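Notebook, basket task, November 25, 2025

Back on the Nilura claim that the new policy "knows when it is done". Dinesh Ahuja's summary puts the done-detector at 42 correct calls over the last batch. I don't trust it yet. The detector was tuned on our own table, our own wall, and very nearly one basket position.
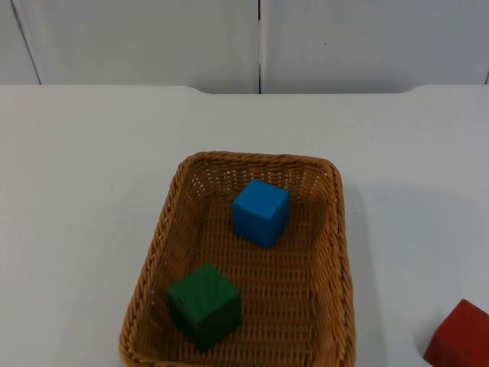 Overview camera. Green and blue in the basket, red on the table.

What bothers me is that a score for "two in, one out" could come from learning how much brown weave is showing. Dinesh says no, the Gezer baseline would have done as well in that case. Perhaps. The baseline had 11 episodes and a worse camera mount.
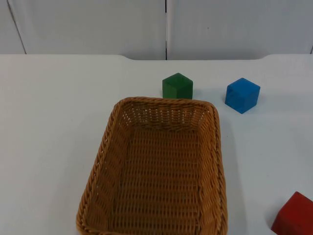

Progress scores ought to start from nought, and ours don't. The Fallach head gives 20 per cent on layouts where no work is done at all. Green right up behind the far rim, as it is here, is my first suspect: from the overview camera it nearly touches the basket. Want a run of rim-side placements with the label hidden from whoever scores them.

Wrist view next. I expected it to settle the rim cases, but red is down to a sliver at the right edge and the weave is soft. 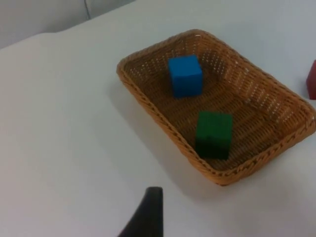 To do before the write-up

Re-score checkpoint 2045 with the wrist view off. Swap colours. Shift the basket left, where we have hardly any data. Ask Brelleo for their raw labels, not the plot.

If the number holds after that I'll sign it off. Until then "detects completion" stays out of the abstract.
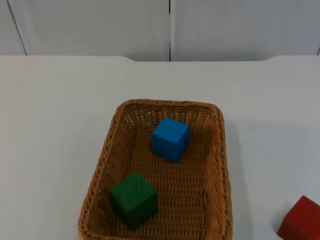 Overview again, red still outside. Score as incomplete.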